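Exterior Surface Care, Unit 4: Gutter Cleaning and Downspout Flushing
Handout for the Lavuneck evening course
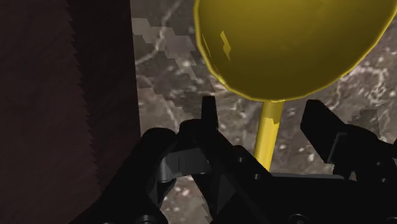
Gutter work is usually sold together with roof or siding work, but it has its own order of tasks and its own price line. Read this unit before the practical at the Hulholm site.

4.1 Inspection
Walk the full perimeter before setting a ladder. Record the gutter profile, the hanger type, and any section that sags or has pulled away from the fascia. Note stains on the siding below each joint. Existing damage goes on the intake form and is signed by the client before work starts.

4.2 Debris removal
Start at the end farthest from the downspout and work toward it. Remove solids by hand or with a plastic scoop. Metal scoops scratch the coating on aluminum gutters and should be kept for bare galvanized runs. Bag the debris as you go — do not drop it on planting beds.

4.3 Flushing
Flush with a garden hose at normal household pressure. A pressure washer set at 2,000 psi will open sealed joints and can drive water behind the fascia. If a downspout backs up, disconnect the lower elbow and clear it from the bottom first. Feeding a hose from the top often packs the plug tighter.

4.4 Exterior face
Dark vertical streaks on the outside of the gutter are a separate job from cleaning the channel. Apply cleaner from the bottom up and rinse from the top down. Test a small area on painted gutters.

4.5 Pricing exercise
The Nokura worksheet uses a single-story house with 300 feet of gutter and 14 downspouts. Price the channel and the exterior face as separate lines, then add a second visit for the Chávez property, which has overhanging pines on the north side.

Bring the completed worksheet and 2 blank intake forms to the practical. Unit 5 covers screens and guards.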